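Print this entry | E-mail to a friend

Saturday, April 21, 2018
By Ratih Setiawan

I am home since one hour and my feet are complaining, but I want to write today's entry before I sleep, because I know that tomorrow I will remember only the coffee. Today was the open day at Mekbridge. I had the invitation on my refrigerator since February, and three times I almost gave it to someone else. I am glad I did not.

For those who read my diary for the recipes and the balcony plants, I must explain a little. In my working hours I do the planning in a small workshop. We put together plastic and metal parts for other companies, all by hand. My chief, Mr Irfan Tjoa, thinks that a robot is something for car factories. I am not so sure any more, and this is why I wanted to go and look with my own eyes.

The bus number 16 goes almost to the gate. I arrived too early and waited in the reception, where a young man gave me a badge with my name spelled Rathi. I did not correct it. Later a lady from another group called me Kathy, so it became worse during the day.

We were divided into groups. Our guide was Erasto Athumani, a tall and patient man who works there as an application engineer. He spoke slowly, which I was grateful for, and he did not laugh at any question. In my group there was also Slamet Goh, whom I knew from a welding course many years ago. He has now his own shop for repairing pumps. We did not recognise each other until the second room, and then we talked too much and Mr Athumani had to wait for us.

The first room was for the heavy machines. I will not write much about it. It was loud, I had the ear protection on, and I understood perhaps half. A big arm moved sacks from one pallet to another pallet and it did this very correctly. Slamet liked it more than I did.

After this there was a talk of 66 slides about a planning program called Drilska. I am sorry for the man who gave the talk, he had prepared well, but the room was warm and the chairs were soft. I wrote down one sentence from him: "First measure the waiting, then measure the working." I will put it over my desk.

The third room was the one I came for. There they showed the handling of small parts, and we could stand near and ask. I learned that the arm is not the difficult thing. One can buy an arm and it goes where you tell it. The difficult thing is the last few centimetres, the holding and the letting go. Mr Athumani told us that in his team they spend more days on the fingers than on all the rest. Somebody asked how many different finger shapes they have kept, and he said 689, in drawers, and most of them are wrong ones. They keep the wrong ones so that a new colleague does not draw them again. I found this a very wise custom and I will propose it to Mr Tjoa for our own fixtures, where we make the same mistake every second year.

I asked if a part with a strange form must be held in its middle. He said no, it depends on where the free side must be. I asked also what happens if the part is not lying as it should. He said then somebody like me is called, and for this reason he does not believe that people like me will be sent home. I hope he is right. I noticed that he thought a moment before he answered, and I trusted him more because of that.

At lunch there was soup, bread and a very good potato salad with dill. Slamet and I sat with a buyer from Grollon, who complained about delivery times with his mouth full. In the afternoon there was a prize draw, I won nothing. Slamet won a torch and was proud like a child.

In the bus back I made a list in my notebook of the jobs in our workshop which could be tried this way. The list has only three jobs on it, and beside one of them I put a question mark. On Monday I will show it to Mr Tjoa after his second coffee and not before.

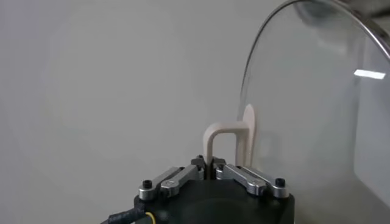 My question about holding came from our own work, where we have hooks and clips that are never straight. Our people take them in the middle without thinking, and then they must turn them in the hand before they can place them. The beige part in the third room, bent like a U upside down, was held by the small dark jaws only at the lower end of one leg, and so the other side with the flat rounded tab stayed completely free, close to the curved clear panel. I made a drawing of it next to my list, not a beautiful one, and wrote under it "hold the end, free the tab". I want to try the same with a simple hand clamp first, which costs us almost nothing.

Comments (3)

Arif Pasaribu wrote:
Nice to read, Ratih. We have the same trouble with clips in our place. Please write what Mr Tjoa says on Monday, I would like to show it to my own chief.

Slamet Goh wrote:
The torch works very well, thank you for asking. And I was not sleeping in the Drilska talk, I was listening with closed eyes.

M. Zieliński wrote:
Could you put the recipe for the potato salad? My wife also uses dill but hers comes out too wet.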